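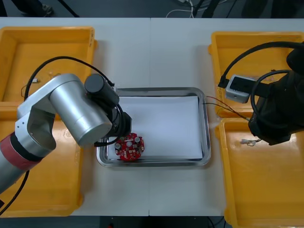

Sep 29, 2025
Notebook entry, two-arm cell, board sorting task
Entered by: Leonie Whitelaw
Subject: uncommanded closing of the left gripper during handling of round boards

Summary. During the morning block the left gripper closed on its own while holding position over the steel tray. The arm did not move. No person was inside the marked area and no injury resulted. One round board was lost to a cracked capacitor base. The cell was stopped with the pendant and remained stopped until the checks below were complete.

Task at the time. The cell was running the Purkeck sequence, in which a board and its loose leads are placed on the paper in the steel tray and the arms sort them to the yellow trays. The block was planned for 16 cycles. The fault occurred in cycle 10, after the left arm had reached its hover point and before the close command was due.

What was observed. The operator heard the fingers close and saw the board shift on the paper. The controller screen continued to report the gripper as open. The operator pressed stop at once, in accordance with the cell procedure. The right arm was parked at its side and took no part in the event.

The log agrees with the operator. There is no close command in the record for that cycle. The reported finger position stays at the open value until the stop, then jumps to the closed value when the gripper is polled again. The last valid reading before the stop was 2 seconds old, although the controller should have faulted well before that age was reached. This second point is the more serious of the two. A gripper that closes without a command can damage a board or pinch a hand, and a controller that accepts an old reading as current will not warn anyone.

Checks made, in order:

Power to both arms was locked out and the lock was signed for before anyone reached over the table.

The left gripper cable was inspected along its full length. The jacket was sound, but the plug at the wrist had backed out of its seat. Moving the plug by hand with the meter attached gave an intermittent open on the signal pair. The power pair stayed good throughout.

The plug was reseated and the cable given more slack at the wrist. The earlier dressing was tight when the elbow was raised, and the previous entry by the Solís project group notes the same thing on their own cell. That note should have been acted on here and was not.

The right gripper cable was checked in the same way. No fault found.

Power was restored at reduced speed and the left arm was taken to the same hover point. The gripper was opened and closed 10 times with no error. The table was then set with a replacement board and its leads, and both arms were held over the upper trays while the cable runs were looked over again.

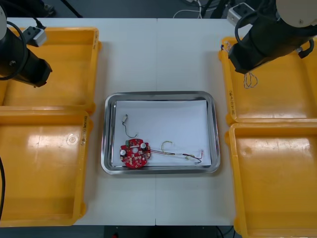
Both grippers over the upper yellow trays; board and red and black lead on the paper in the steel tray.

Probable cause. Loss of the signal pair at the wrist plug. The Fallent gripper driver seems to fall back to a stored target when the signal returns after a dropout, and the stored target in this case was the closed position from the cycle before. This has not been proved. We were able to produce the dropout on the bench but saw the unexpected close only once, and not under conditions I would call repeatable. The entry should be read with that in mind.

The stale reading is a separate matter. The timeout in the cell configuration had been set to zero, and the software treats zero as "no limit". I could not find a record of who changed it or when. It has been put back to the standard value and the configuration file is now under change control with the rest of the Onutum set.

Restrictions until further notice:

No hands over the table while either arm is powered, including for straightening the paper or moving a lead. This was already the rule - it is restated because it was being applied loosely between cycles.

Reduced speed only for the left arm.

Wrist plugs on both arms to be pressed home and initialed on the start sheet before each block.

Open items. Retaining clips for the wrist plugs are on order and are expected in October. The driver question goes to the software group with the log attached. The damaged board is bagged and labeled in the parts cabinet, second shelf, and is not to be returned to the task stock. The remaining cycles of the block were not run and should not be counted in the monthly total.

L. Whitelaw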